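We use cookies to remember your archive settings. Accept / Manage

robot-teaching list archive, January 2020
Re: Teleop beats kinesthetic for kitchen tasks?
14 replies – 3 shares

Sơn Cù wrote:

> Hi all,
>
> Short report from our end. We've moved the tabletop work over to
> remote control completely and I don't think we'll go back to
> pushing the arm around by hand. The leader handle from Fimine
> costs more than I'd like, but new people are recording usable
> demonstrations inside their first session. The policy trained on
> 54 demonstrations of the pick-and-place job did better than the
> one trained on the hand-guided set, and the motions look a lot
> nicer on playback.
>
> My feeling is that kinesthetic teaching is finished for this class
> of task, and that with 500 demonstrations we'd have something we
> could show to Thibodeau as a product. Happy to be argued with.
>
> Sơn

Happy to oblige, then.

I read this twice and I still can't tell what was compared with what. You have 54 demonstrations by remote control. How many were in the hand-guided set? Same operators? Same week, same lights, same starting layouts? When we did our own version of this at Bivdale the hand-guided recordings came first, when none of us knew what we were doing, and the remote ones came after months of practice. Naturally the second lot looked better. We very nearly wrote it up as a result before one of the students asked who had recorded which.

I'd also like to know what "did better" means. Better at finishing the task, or better at looking like it was going to? I've watched plenty of arms glide over to a cup with great confidence and close on the air beside it. Smooth playback mostly tells you the handle has a filter on it. Hand-guided motions are jerky because a person is leaning on a heavy arm and swapping grip halfway through, and I'm not convinced the jerkiness matters once you resample the trajectory. Has anyone on this list measured it? I haven't seen numbers.

On cameras you have a fair point and I'll give it to you. If you're pushing the arm around, your forearm and your sleeve end up in half the pictures, and then the policy learns that a sleeve is part of making breakfast. Remote control gets the person out of the way. There are older fixes for that, though. You can record the joints by hand, then replay the whole thing with everybody standing back and record the cameras on the replay. It doubles the time and it falls over if an object shifts, but it's cheap and it works on arms that never came with a leader handle.
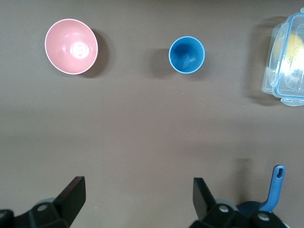 What I'd want before anyone says "finished" is something about contact. Putting a light cup down on a table is forgiving. You can come in a bit high, let go, and it lands. Working the latch on a snap-lock container is a different animal. With my hand on the arm I can feel the latch take up and I can feel it let go. Through a handle with no force feedback I'm guessing from the video, and so is every operator I've trained, and what they do is push harder than they need to. You get demonstrations that succeed and teach a bad habit. We cracked two lids that way and the recordings were all marked good.

Same story with anything long and flat lying on the table. Getting a finger under a handle, or pinching it by the edges without dragging it, is mostly feel. By hand our people managed it on the first or second go. Over the remote they developed a sort of nudge-and-hope – shove the thing sideways until it sits at a friendlier angle, then grab. I don't mind the nudge as a strategy. I do mind that the policy copied it on objects that didn't need it.

So here's what I'd suggest, if you have the patience:

– Take three tasks. One free-space move, one with a tight grasp, one with a latch or lid.
– 36 demonstrations per task per method. Half by people who started on the handle, half by people who started by hand.
– Mix the order of the methods, and don't let anyone record all of one and then all of the other.
– Keep the failed attempts and report them. Include the time spent resetting the table.
– Score the trained policy on layouts chosen by a person who recorded none of the data.

That last one is where I expect trouble. Every operator has a favourite layout and drifts back to it by the end of the afternoon. I do it myself. Cups creep toward the centre, bowls end up where the left hand would put them, and by the end of the session you've recorded one arrangement over and over with a bit of wobble. Then the test is run by the same person and the success rate is marvellous. If your test layouts were set by whoever did the recording, I wouldn't put much weight on the difference between your two policies, whichever way it went.

As for 500 demonstrations, I'd be wary of promising Thibodeau anything on the strength of a bigger pile. We went through this with Drandico, who were told that more data would sort out the grasping. It improved the parts that were already fine. The latch failures stayed exactly where they were, and then we had a very large set of recordings with the same hole in it and a client asking pointed questions on the phone. I'd rather have eight careful operators and a task list somebody has argued over.

None of this means you're wrong about the handle. For getting new people going it probably is the better tool, and I'm tired of having a sore shoulder after a day of dragging an arm about. I simply don't think your message shows what the subject line says it does. If you can post the size of the hand-guided set and who recorded it, I'll read it properly and say so if I've been unfair.

One more question while I'm at it. Are your operators watching the wrist view or standing beside the table and looking at the real thing? Ours swore they used the wrist view and then I noticed every one of them leaning sideways to see around the arm. If yours do the same, the person is acting on information the policy never receives, and that goes for both methods. I'd want that written down next to each recording.

Cheers from a cold workshop,
M.

Get the list digest by email. Enter your address to subscribe. Unsubscribe any time.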